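Prostcombe 52 Pillow Protector, Two-Pack: Long-Term Review
November 2024

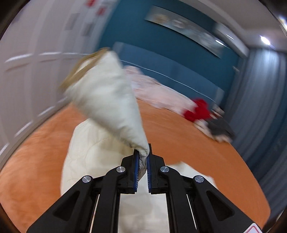
Does a zippered pillow protector need to come off every time the pillowcase is washed?
Once a month is enough for most sleepers. The pillowcase takes most of the skin oil and sweat, and the protector only handles what gets past it. Wash it sooner after an illness or a spill.

The Prostcombe 52 is a full-enclosure protector, meaning it covers all six sides of the pillow and closes with a zipper along one short end. I bought mine from the Ventura housewares outlet in Pririrstead and have used both covers on standard-size pillows through 20 wash cycles. One went on a polyester fiber pillow, the other on a solid foam one.

Construction

The outer face is a cotton knit. The inner face is a thin polyurethane film bonded to the knit. Seams are single-needle with an overlocked edge, and the stitch length is even on both of my covers. There is no tape over the seams, so the stitch holes are a path for liquid. The label says "water resistant" and the product should be judged on that claim. Anyone who needs a waterproof cover should look at a welded-seam model.

The zipper is a nylon coil with a small metal pull. A fabric flap covers the pull when the zipper is closed. On one cover the flap was sewn slightly short and the pull sticks out by a few millimeters. I have not felt it through a pillowcase.

Fit

Before washing, both covers were loose on the fiber pillow, with extra fabric at the corners. After the first three washes they had shrunk lengthwise by some 2 percent, and the fit improved. On the foam pillow the fit was tight from the start. Foam does not compress evenly, and getting it in took several minutes. Folding the foam lengthwise and feeding in the folded edge first is faster than pushing from the end.

Noise and heat

Film-backed covers have a reputation for crackling. This one makes a faint rustle when new, mostly gone by the fifth wash. It does sleep warmer than a bare pillow. The effect is small with fiber fill and easy to notice with foam, which already holds heat.

Washing

The care label calls for a warm wash at 40 degrees C and low heat in the dryer. I followed it for one cover. The other I dried on medium. The medium-dried cover now has a patch of separated film near the zipper, a little larger than a coin. The low-dried cover has no visible damage. Line drying works too, but the film slows it down. Turn the cover inside out halfway through.

Do not use fabric softener. It leaves a coating on the knit that water beads on at first and then soaks through.

Liquid test

I poured two tablespoons of water on the center panel of each cover and left it for ten minutes. The low-dried cover kept the fill dry. The medium-dried cover also passed at the center, but it let water through at the separated patch. A pour directly on the side seam wetted the fill in both.

Compared with the Gikville Basic

The Gikville costs less and has no film. It is quieter and cooler, and it stops dust but very little liquid. Its zipper is coarser and snagged twice on the flap in the first month. For a guest bed I would buy the Gikville. For a pillow used every night, the Prostcombe is the better cover as long as the dryer stays on low.

I will check the film on both covers again in December — the separated patch in particular — and add the measurements to this page.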